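3.2 탁자 위 물건의 배치와 정리 단위

본 절에서는 가정 내 탁자 위에 서로 다른 종류의 물건이 함께 놓이는 경우를 다룬다. 선행 단계의 면담에서 참여 가구는 Gravby 지구와 Durkerska 지구에서 모집하였으며, 모두 81가구이다. 면담 기록에서 정리의 대상으로 언급된 물건은 451건이었고, 이것을 재질과 형태에 따라 13개의 범주로 나누었다. 범주의 이름은 Villca 분류표를 따르되, 한국어로 옮길 때에 뜻이 분명하지 않은 두 항목은 하나로 합쳤다.

분류에서 가장 어려운 점은 부드러운 물건의 처리였다. 봉제 인형과 천은 모두 직물이지만, 참여자들은 이 둘을 같은 것으로 생각하지 않았다. 인형은 모양이 정해져 있어서 그대로 상자에 넣는다고 대답한 사람이 많았고, 천은 먼저 접어야 한다고 대답하였다. 따라서 본 연구에서는 접는 동작이 필요한지 여부를 재질보다 앞에 두는 기준으로 정하였다. 그림 2의 탁자에는 이 구분에 해당하는 물건이 함께 놓여 있다.

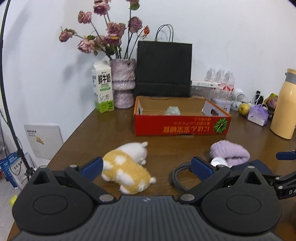
그림 2. 갈색 나무 탁자 위의 봉제 인형, 감긴 케이블, 접힌 연보라색 천 및 얕은 종이 상자.

그림 2에서 노란색과 흰색의 봉제 인형은 '형태 유지' 범주에 속하고, 골이 있는 보송한 천은 '접음' 범주에 속한다. 회색과 검은색이 섞인 케이블은 감긴 상태이므로 '감음' 범주로 기록하였다. 케이블의 경우에는 감긴 모양이 쉽게 풀릴 수 있기 때문에, 끈으로 묶은 것과 묶지 않은 것을 구별하자는 의견도 있었다. 그러나 면담 기록만으로는 그 차이를 일관되게 판단할 수 없어서 이번 분석에는 포함하지 않았다.

상자는 다른 물건과 성격이 다르다. 앞면이 빨간색인 상자와 같이 위가 열려 있고 깊이가 얕은 것은, 참여자에 따라 정리할 물건으로도 보고 물건을 담는 용기로도 보았다. Stinberg 설문의 초기 판에서는 상자를 모두 용기로 처리하였는데, 이렇게 하면 빈 상자를 치우는 행동이 기록에서 빠지게 된다. 본 연구에서는 같은 상자에 두 가지 역할을 동시에 부여할 수 있도록 기록 양식을 수정하였다.

또한 물건 사이의 거리는 범주를 정하는 데에 사용하지 않았다. 면담에서 참여자들은 가까이 놓인 물건을 한 묶음으로 말하는 경향이 있었으나, 이 묶음은 질문의 순서에 따라 자주 달라졌다. 예를 들어 천에 대하여 먼저 질문하면 그 옆의 작은 물건은 천과 함께 언급되었고, 상자에 대하여 먼저 질문하면 같은 물건이 상자에 넣을 것으로 언급되었다. 이 순서 효과는 3.3절에서 따로 검토한다.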